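Nurkatlow Residents' Association
Minutes of the ordinary meeting held on 2022-07-17 in the ground floor meeting room

Chair: Andor Rácz
Quorum: confirmed at the start of the meeting.

1. Minutes of the previous meeting
Approved with one correction. Under item 5, "cold riser" should read "hot riser". The chair signed the corrected copy.

2. Matters arising
The lock on the meter cupboard has been replaced. Keys are held at the office and must be signed for. The request for a second noticeboard was withdrawn by the member who made it.

3. Water supply and pressure
3.1 The chair reported on the readings taken by Lakatos, the maintenance contractor. Static pressure at the incoming main is steady. The drop occurs on the upper floors in the early evening and is worst on the north stair.
3.2 Lakatos attributes the drop to scale in the hot riser and to the pressure reducing valve on the north branch, which no longer holds its setting. The valve is a Darano unit and parts for it are still supplied.
3.3 Two options were put to the meeting. Option A is to replace the valve and flush the riser. Option B is to replace the riser between the ground and second floors and fit a new valve at the same time.
3.4 Members from the north stair asked that the work avoid the school holidays. Lakatos has offered dates in September.
3.5 Option A was put to the vote and carried, with 3 against. Option B is to be priced in case flushing does not restore the flow.

4. Kitchen taps and waste pipes
4.1 Flats with the original kitchen taps should have the aerators cleaned before the riser is flushed and again afterwards. Loosened scale will collect in them.
4.2 Waste traps under kitchen sinks remain the responsibility of each flat up to the joint with the stack. The stack itself is common property.
4.3 A member asked whether a double sink may discharge through a single trap. The contractor's advice is that it may, provided both outlets join above the trap and the pipe keeps its full bore.
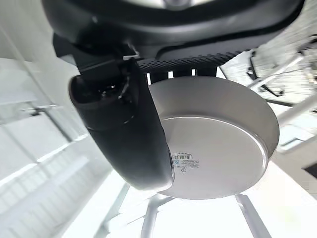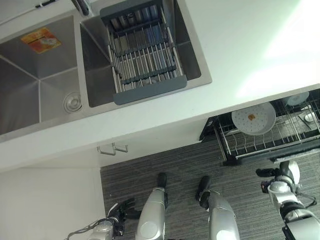
Question from the floor: Who pays if a flat's own pipework is found to be leaking when the water is turned back on?
Reply from the chair: The owner of the flat pays for anything on the flat's side of the stop valve. The association pays for the valve and everything before it.

5. Shut-off arrangements
5.1 The supply to the north stair will be off for 2 days. A temporary standpipe will be provided in the yard.
5.2 Written notice will be put through each door and posted on the landings. Stop valves inside flats must be closed before the supply is restored.

6. Stair lighting
The quotation from Ganska for new fittings was received at 152 per fitting, excluding installation. The meeting considered it incomplete. Ganska is to be asked for a price including installation and removal of the old fittings. Deferred.

7. Any other business
Bicycles are again being left against the dry riser inlet. The inlet must be kept clear. A sign will be fixed to the wall beside it.

Actions
Confirm dates with Lakatos and obtain a price for Option B: A. Rácz
Issue shut-off notices: secretary
Revised quotation from Ganska: secretary
Sign for the dry riser inlet: A. Rácz

The date of the next meeting will be set once the riser work is complete.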